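The maple board had been a Venau family breadboard before Kamrul Bhattacharjee carried it down the hill to the lab at Rengate, and it still smelled faintly of somebody's onions if you got your nose close to it, which he did most mornings while he was setting out the blocks.

He'd been on the separation problem since August. The idea sounded simple enough when he told it to his mother over the phone. You give the arm a huddle of shapes and you tell it, in ordinary words, which one to bring away from the others. It has a single black finger to do it with, so it can't pick anything up, it can only nudge and coax. "Like getting one sheep out of the yard," his mother said, and he wrote that on the whiteboard, where it stayed longer than any of the equations.

The old method, the one he'd inherited from Kodikara, had learned from 3000 pushes recorded by patient people with a joystick, and every one of those people had been good at it. That was the trouble, Kamrul had come to think. The arm had only ever watched success. When a block slid the wrong way it had no notion of what a person would do next, and it would go on pushing at the spot where the block used to be, very politely, until the timer ran out.

So he'd gone and collected the muddles. He'd spent most of the autumn, with the heater ticking under the bench, shoving things askew on purpose and then fixing them, and he'd kept only the fixing – 100 recoveries in all, with a good deal of swearing edited out of the audio. He mixed them in with the old pushes, trained the thing over a long weekend and came in on the Monday with a thermos and his good jumper on.

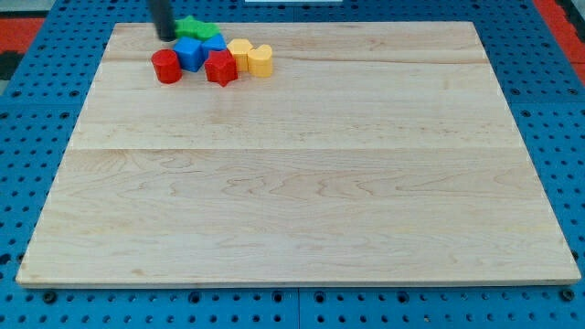
*Trial 2, "move the green star away from the blue cube." Rengate, 2024-06-03.*

The finger came down by the star and seemed to think about it. Kamrul knew perfectly well that it wasn't thinking, that there was a number going round in a box under the table and that the number would settle or it wouldn't, but he held his breath all the same and put the thermos down as gently as if there were a baby asleep in the room.

It pushed. The star caught against its neighbour and turned, the way it always did, and one of its points hooked in where it had no business being. He'd seen that a great many times. He had a folder of it, labelled in a temper.

Then the finger lifted, went the long way around the back of the bunch, and came in again from the other side.

"Oh, you beauty," said Kamrul, to no one, and then he rang Zikeck upstairs and let it ring until she picked up, and told her to come down and bring her glasses.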